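Split-flap piece for the Dudthorpe show, paper or vinyl?

cmadigan
I'm making a flip clock piece with 406 ink drawings, one per flap. The flaps are thin PVC. Do I glue the paper on or have the drawings printed straight to vinyl? It has to run through April. 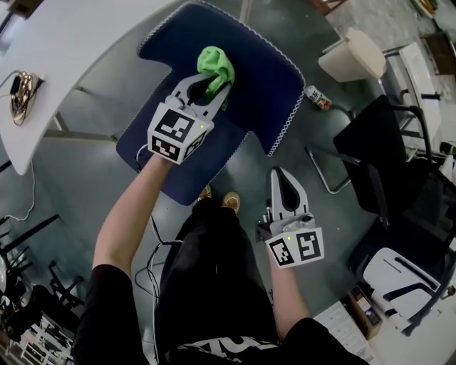
The motor is fine. I ran it overnight with blank flaps and got no jams.

bothaprints
Vinyl. Paper curls at the corners and then it catches.

Chantelle Adams
Disagree. I showed a paper one in Gonbridge with 828 flaps and had 12 replaced by the end. Use thin Japanese paper and a dry mount film, and trim it short of the hinge.

bothaprints
12 is a lot if you live two hours away.

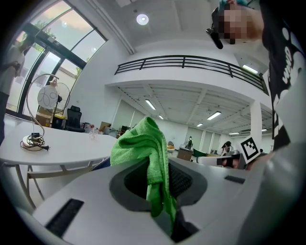

Also the originals get ruined. Scan them first whatever you do.

cmadigan
They're scanned. I want the ink to look like ink, so I'm leaning paper. Chantelle, did you seal the edges?

Chantelle Adams
No. I tried it on one row and the flaps stuck together.

cmadigan
OK, testing one drum with paper this week.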